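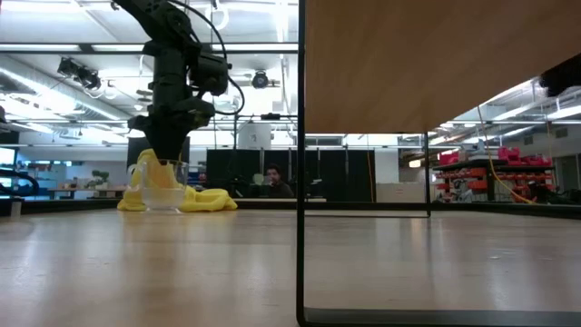 Fillberg adds glassware and cloth tasks to its arm training set

Fillberg has extended the set of recorded examples it uses to train its tabletop arm controller, Revano, with a block of tasks that combine clear glass containers and loose cloth. The company said the block now holds 1,269 episodes, of which 914 have passed review and will go into the next training run. The remainder are either waiting for a second check or have been set aside.

Recording began in August at the Fillberg workshop, where the arm works over a pale wood-grain tabletop under the ordinary ceiling lights. Eleni Kos, who leads data collection for Revano, said the lighting was left as it is on purpose. The tabletop reflects the overhead fixtures as bright streaks, and the streaks shift in the camera view as a person or the arm moves near the table. Earlier versions of the controller were trained under diffused light and lost track of clear objects when tested elsewhere in the building.

The new block is built on 37 task variants. Each one names a container, a cloth, a starting layout and an end state. In one group of variants, a clear container stands on a bunched cloth and the arm has to reach down into the mouth with the gripper pointing straight down. In others the cloth starts flat, or folded beside the container, or partly inside it. The operator reads the variant from a card, sets the table and starts the recording with a foot switch.

"Glass on its own we could handle fairly well by spring," Kos said. "Cloth on its own was acceptable. Put the two together and the depth estimate falls apart, because the system sees the cloth through the wall of the container and treats it as the near surface."

A fixed camera placed low and close to the table is one of the views used. It gives a side-on look at the fingers as they approach the rim, which the overhead view does not. The low view also takes in a good deal of the workshop behind the table, including desks, shelving with red bins and anyone who happens to be working there. Fillberg does not mask the background in training. It does keep a separate test split recorded against other parts of the room, so that a model that has learned the position of the shelves will show a drop in score.

Episodes are recorded by teleoperation. The operator controls the arm with a hand-held leader device supplied by Hodžić, and joint positions, gripper opening and camera streams are written to a single file with a shared clock. Time offsets between streams are checked at the end of each session. An episode is rejected if any stream drifts, if the operator pauses for longer than 5 seconds in the middle of a motion, or if the end state does not match the card. Failed grasps are kept when the operator recovers and completes the task. Kos said these recoveries are among the most useful material in the set, and reviewers now tag the moment at which the correction starts.

Labeling is done in Stalon, the company's own review tool. A reviewer steps through each episode, marks the phase boundaries (approach, entry, contact, withdrawal, release) and adds a short text instruction. Two reviewers label every episode independently. Where the boundaries differ, the episode goes back into the queue with both versions attached. Agreement on "contact" has been the weakest of the five phases – folds of cloth often hide the gripper tips, and the reviewers have to rely on the gripper opening signal instead of the picture.

The cloths themselves caused some rework. The first sessions used a single color, and the controller picked up a strong preference for it. Operators now rotate through several fabrics and crumple them by hand before each episode, without trying to reproduce an earlier shape. The card gives only a general position for the cloth, such as under the container or to the right of it.

Training on the 914 approved episodes starts on Saturday and will be run in two configurations, one with the low camera stream and one without. Fillberg wants to know how much the extra view contributes before it fits the same camera to its other tables. Scores will be compared on the held-out split only.

The company has not said whether the block will be released outside Fillberg. Kos said the file format is documented and that a small subset could be shared with research partners once the second review pass is finished. Recording continues in the meantime, with a further set of variants for narrow-necked containers in preparation.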